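Household Materials, Project 2: Drying a Bath Mat
Remedios Sison
Sep 1, 2019

3. Method

The dorm handbook says mats must be "dried after use" and leaves it there, so I had a topic. I compared three ways of drying a rubber mat: hanging it over the shower rail, leaving it on the tiles, and wiping it by hand. Each mat was rinsed with 800 ml of water from a measuring jug and weighed before and after on my roommate's kitchen scale, with permission the second time.

Hanging was the method I expected to win. It drips for ages and then slides off the rail at night, which my roommate has asked me to record as a finding.

4. Wiping

Wiping takes two hands. Rubber creeps across tile when you push at it, so one hand has to pin the mat while the other works the cloth. The bumps are the real trouble – water sits between them and a flat cloth rides over the top. Bunching the cloth up got further down. The floor along the border also needs doing, or the mat goes back into a puddle.
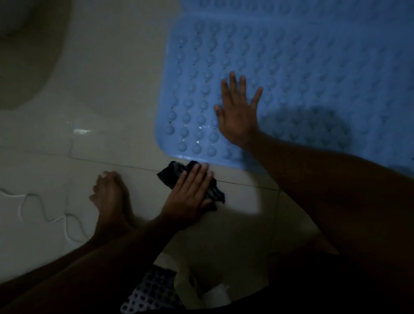
Figure 1. Right hand on the mat, dark cloth on the tiles along its lower edge. Droplets remain among the bumps at left.

5. Problems

I did not use the same cloth throughout. The first one went through the laundry in April and came back smaller. I also forgot to write down whether the window was open, so the hanging times should be read with some charity. Weights are in Appendix B, in grams, apart from one that is in ounces.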